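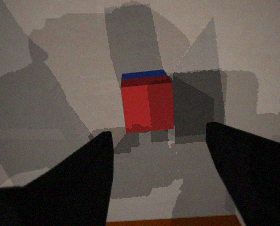

Catau > Get Involved > Calls for Participants

April — by Nuria Rivas

Have you moved abroad for work, or come back after years away? We'd love to hear your story!

Catau is looking for 50 people to take part in a study of how households handle money when they cross borders — savings, pensions, property, support sent to parents, all of it. You don't need to be wealthy, and you don't need to know anything about tax. Nurses, welders, retirees and business owners are all welcome.

You can join if you're over 18 and have changed your country of residence in the past four years. Taking part means two interviews by video call, in English or Spanish, with Demetrio Vidal or Ayanda Mtshali. They're both great listeners, and you can skip any question you like. We won't ask for account numbers, and names are removed before anything is published.

Nearly half the places are already filled (thank you!), so please write to Loretta Thibodeaux at the Catau office soon. She answers calls on Thursday afternoons too.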